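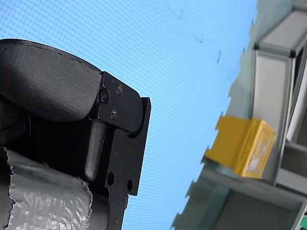 Home | Guides | Methods | Downloads | Contact

Scoring bimanual pouring trials by hand

Updated 17/05/2018

Use this method to label trials before training a policy on them. It was written for the Flidia two-arm setup, but any pair of arms will do. Our February set had 411 trials.

1. Open the trial in Mai and go to the first moment the can is off the mat.
2. Mark "grasp" when the fingers stop closing. Ignore small shifts after that.
3. Mark "approach" when the can starts toward the cup.
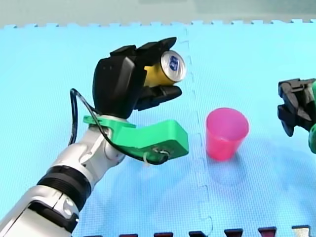 Can held on its side, cup upright on the mat.

4. Mark "tilt" at the first change in can angle near the cup – use the wrist joint log, as the video is too coarse for this.
5. Give the trial a score from 0 to 4. A trial with no tilt gets 0, even if the grasp was good.
6. Have a second person score every fifth trial without seeing your marks. If the two scores differ by more than one, score it again together.
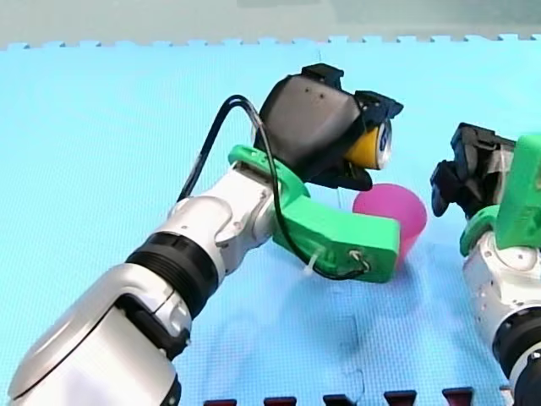
Rūta Raudsepp: We tried this and kept disagreeing on step 3. Setting a speed threshold for the start of the approach fixed most of it. I would put that in the guide.

The threshold goes in the Mai settings file, under "events". Keep the same value for the whole set.

Related guides
Syncing two joint logs
Exporting labels to Oradby
Notes on the Postuvberg grasp set

Contact | Copyright | Back to top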